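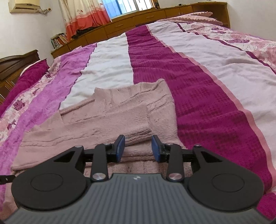 Maeve Keogh

Folding demos by hand: policy hovers over the towel and will not commit

Posted in Teaching by Hand, tagged grippers, cloth, bimanual

I have been recording folding for a small project called Under (bedding and things that live under, on or near it). No teleop, just the two hand-held grippers with the cameras on them, one in each hand. I stand at the side of a bed and fold laundry like a very slow crab.

So far I have 282 towel episodes. I was going to stop at 300 and move on to knitwear, but I trained on what I had and the result is discouraging. The arm comes in nicely, opens the jaws, gets right above the edge of the towel and then thinks about it. Sometimes it thinks for up to 30 seconds. Then it closes on air, a bit high, and lifts nothing with great confidence.

Things I have checked:
Jaw width is being logged and the values look sane.
Camera and jaw timestamps line up, as far as I can tell by playing them side by side.
Same towel, same bed, same bedspread in most episodes. Curtain open, daylight.
Tracking drops out in a few episodes, and those are already thrown away.

I fold the way I have always folded, which my mother would call badly. Is the fix more episodes, or am I showing it something wrong? I'd like to know before I do another afternoon of this, since my back has opinions.

3 replies

Ó Riain
More data. It's always more data. 200 was nowhere near enough for us and that was with a sponge, which doesn't even have corners worth mentioning. Also try a bigger towel.

Ojārs Vaher
(marked as helpful)

I'd leave the towel the size it is and go look at your own hands first.

Play ten episodes at normal speed and watch only the moment before the jaws close. I would bet lunch that you stop there. Everybody does it. You bring the gripper down, you're not sure where the tip is relative to the cloth, so you wait and peer at it, and then you grab. To you that's being careful. To the policy it's a large pile of frames where the towel is right there, the jaws are open, and the correct thing to do is nothing at all. It has learned this from you very faithfully.

What worked for us:

Rehearse a fold five times without recording, then record. The first few of any session are always full of hesitation.

Pick one approach and stick to it. If half of your episodes pinch from above and half slide one finger under the edge, you'll get an average of the two, and the average is closing on air a bit high. On plush cloth I like one finger under. Press down slightly into the mattress as you go in. You feel the press through the handle, the camera only sees the pad sink a little, but that little is enough.

Trim the pauses in what you already have. Don't bin the episodes. Anything where the gripper is still and the jaw width isn't changing, cut it down to a handful of frames. Leave the pauses where one hand is waiting for the other one, you need those.

Tilt the wrist so the edge you're going for stays between the fingers for the whole approach. If you lose sight of it at the last moment then so does the robot. People cheat without noticing. You have a head, and the head is looking around the side of the gripper at things the camera never gets.

Then there's color. A pale pink towel on a pink and white bedspread is a hard thing to give it on day one. Keep those episodes, but do a batch on a plain dark blanket too, so it has somewhere easy to learn what an edge is.

One more on the height. Check your tip offset. If the transform from camera to fingertip is wrong by a centimeter, every episode is wrong by the same centimeter, and it will look perfect in playback. Touch the tips to a table at a few different angles and see if the logged height agrees with itself. Ours didn't, for most of April.

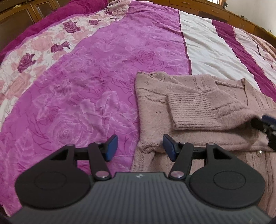

Maeve Keogh

Well, I owe Ojārs a lunch. I pause before every single grab. In one episode I pause long enough that I can hear myself on the audio telling the towel "okay."

Trimmed the still stretches with the script from the Stito pages (it needs telling which hand is which, or it trims both), redid the offset check, and the tips were out by six millimeters. Retrained overnight on the same 282, no new ones. It now goes down and closes. It grabs two layers when it should grab one, roughly a third of the time, but that's a towel problem I recognize from my own life.

So naturally I have moved on to a cardigan before finishing the towel. Lying flat, one sleeve folded in across the front, both grippers out, and I'm already stuck on a matter of principle. With the towel I can say "one finger under the edge" and mean it. The cardigan has ribbed cuffs, which are lovely to pinch, and fluffy everything else, which isn't. Do I always take the sleeve by the cuff and accept that the robot becomes a cuff specialist? And should the second gripper hold the body down while the first moves the sleeve, or hang about above it until it's wanted?

Ojārs Vaher

Cuff every time, at least until it works. A specialist is a fine thing to have.

Second hand: give it a job or park it in the same spot. Hanging about in midair is the towel pause all over again, only now in stereo. I'd have it resting on the body near the shoulder, jaws closed, with light pressure. And button the cardigan before you start, if you can stand to. The front edges wander otherwise and you end up with two garments.

Ó Riain
Still say more data.

Maeve Keogh
Noted, both. I'm off to Ketville for a bit so the cardigan gets a rest. Will post the numbers when I have some that I like.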